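Home Datasets Tools Contact

Print this page | E-mail this page

Woveo Towel Laundering Records: README

Maintainer: Youssra El Sherbiny
Last revised: 3rd September

Summary

A table of measurements taken from cotton towels before and after domestic washing. Each row is one towel at one wash interval. The release holds 3,394 rows in a single comma-separated file, towels.csv, with 14 columns. It is meant for work on shrinkage, weight loss and absorbency in terry and waffle fabrics. It does not cover bed linen, bathrobes or microfibre.

Files

towels.csv: the measurements
sites.csv: one row per laundering site, with water hardness and machine type
codes.txt: expansions of the short codes used in both tables
CHANGES: corrections by release

All files are UTF-8 with Unix line endings. Decimal points are used throughout. Empty cells mean "not measured". A zero is a real zero.

Where the records come from

Laundering was carried out at two sites, Velletar and Gilchrist. Velletar has hard water and uses front-loading machines. Gilchrist has soft water and changed from top-loading to front-loading machines in January, part of the way through collection. The column machine_type in towels.csv records which was in use for the wash in question, so do not rely on the site code alone for anything before the change.

Velletar contributed 2,014 rows. The rest are from Gilchrist. The imbalance comes from drying capacity: Gilchrist had one rack, and a batch could not be started until the last one was off it.

Towels were bought new in ordinary shops and stripped of paper bands and hanging loops before the first weighing. Makers' names have been replaced by a maker code. Requests for the key will be refused, as some towels were supplied on that condition.

Measurement

Length and width are taken in millimetres along the centre lines, hem to hem, on a flat surface covered in felt. The towel is laid down, lifted by two adjacent corners, laid down again and smoothed once from the middle outwards with the flat of the hand. It is not pulled. Repeat readings on the same towel by different people agreed to within a few millimetres for terry. Waffle was worse, and the column dim_confidence should be checked before any waffle dimensions are used.

Weight is in grams after a night in the conditioning cupboard. Absorbency is the sink time in seconds of a square cut from a sister towel of the same batch, so it belongs to the batch and repeats across all rows that share a batch code. Treating those values as independent will give standard errors that are too small.

Crease state is a visual grade given as the towel comes off the rack, before any smoothing. It runs from A (flat) to E (crumpled throughout). Grades were given by eye against a set of reference cloths.
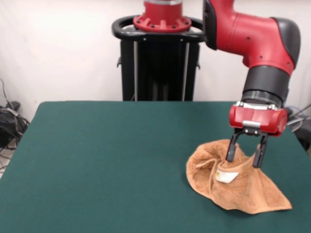

Columns

row_id: unique integer, never reused
towel_id: identifies one towel across all its wash intervals
batch: purchase batch
maker: maker code
site: V or G
machine_type: F (front-loading) or T (top-loading)
weave: terry or waffle
shade: see the note below
wash_no: completed washes at time of measurement, 0 for new
length_mm: see Measurement
width_mm: see Measurement
dim_confidence: high, fair or low
weight_g: conditioned weight
crease: A to E

Absorbency is held in codes.txt against the batch code. It was a column in towels.csv until the last release and was moved after several users averaged over it by mistake. Join on batch if you need it.

Note on shade

Shade is a plain-language colour name chosen by whoever logged the towel. It was added for finding things on the shelf and was never intended as a variable. The boundary between tan, brown and light orange in particular is unreliable: the two sites have different lighting, and a few batches were logged under one name at purchase and another later on. Where a towel_id had conflicting shades, the earliest has been kept.

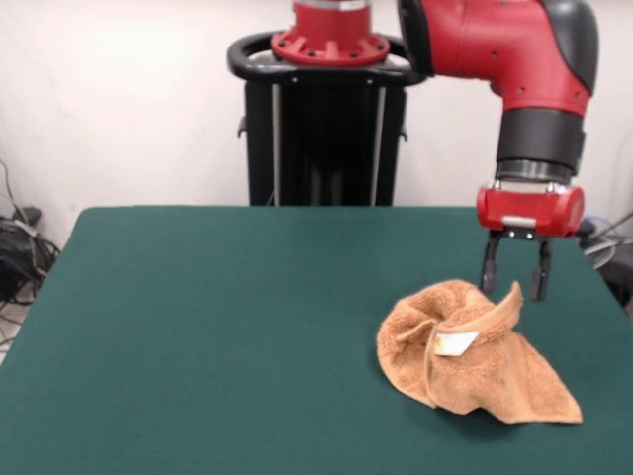
Anyone who needs colour as a measured quantity will have to look elsewhere. Reflectance readings were tried on one batch with a hand-held meter and dropped, as terry pile gave a different answer depending on which way it had last been brushed. Those readings are not in the release.

Known problems

The top-loading washes at Gilchrist used a longer rinse for the first few batches. The exact changeover was not written down. Rows that may be affected can be found by selecting site G with machine_type T, but the affected and unaffected ones cannot be told apart.

Weights at Velletar drifted upwards for a short period when the cupboard door seal failed. The rows were kept and the weight_g cells emptied.

A towel with a pulled hem thread was still measured hem to hem. There is no flag for this. Odd width values in otherwise regular series are probably the result.

Towels withdrawn early, usually for tearing, simply stop appearing. Survival analysis is possible from wash_no but the reason for withdrawal is not recorded.

Detergent was the same powder at both sites, dosed by weight. No softener was used at any point. Results should not be carried over to softened laundry.

Processing

Raw sheets were keyed twice and compared with Clusalance, our in-house checking script. Mismatches were settled against the paper. Clusalance also rejects any row where length grows by more than the set tolerance between consecutive washes; rejected rows were looked at by hand and most were reinstated, as new waffle towels do sometimes lengthen slightly at the first wash. The script is not distributed with the data.

No values have been smoothed, imputed or rounded beyond the precision of the instrument.

Suggested use

Split by batch, never by row. Two towels from one batch are closer to each other than any site effect in the table, and a random row split will leak. For shrinkage, express length and width as a proportion of the wash_no 0 value for the same towel_id, and drop towels that have no such row.

Corrections

Send corrections to the maintainer with the row_id and the column name. Please do not send edited copies of the whole file.

Filed under: Textiles > Household > Laundering and wear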